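Ticket 658 — Snack table, Ellbridge break room
Opened by: Settimio Bortolotti
Priority: he picked "Critical"

Two baskets, one foil container, one wrapped sandwich, and no agreement on what goes where.

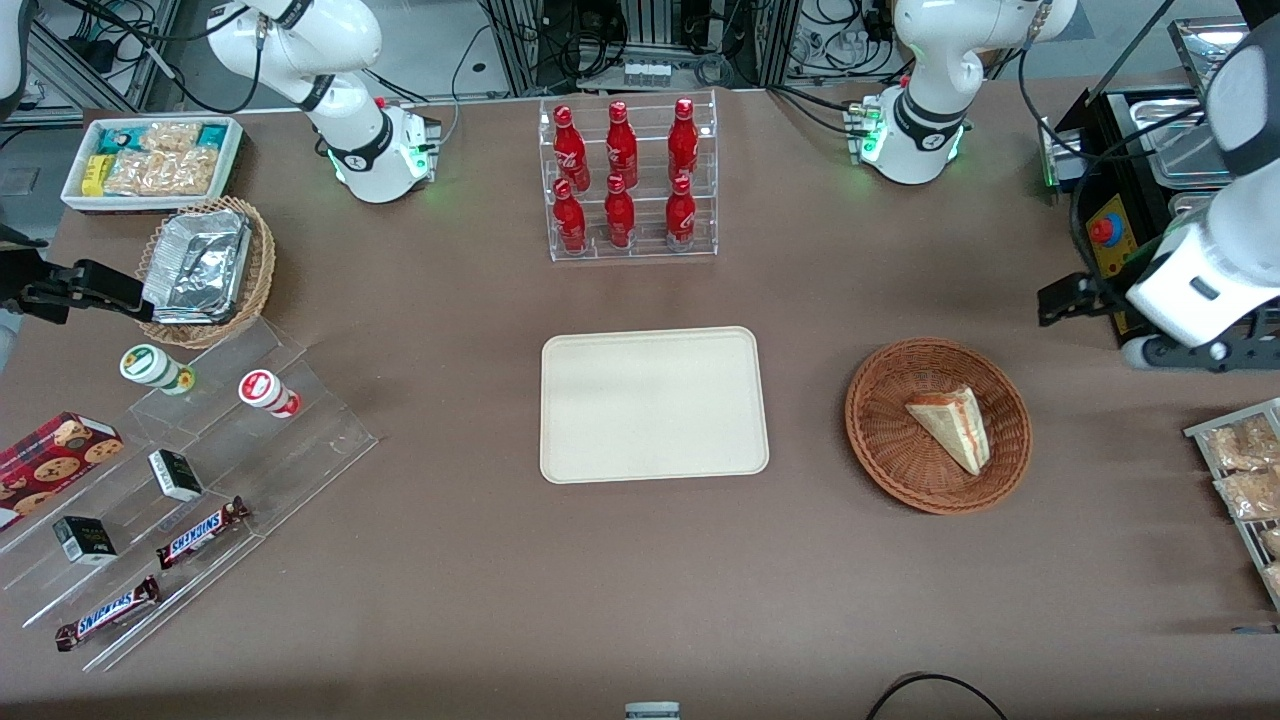
The Coke rack stays at the back. I'm not reopening ticket 386.

Update, 2:15 pm: Settimio wants sandwiches on the tray and baskets kept for "warm items." Fine by me — someone please tell Sendeck catering.
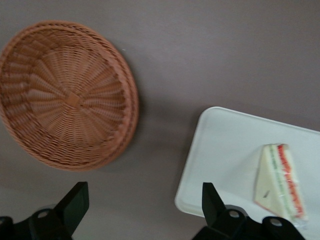
Attachment 2: sandwich on tray, basket empty

Status: waiting on Settimio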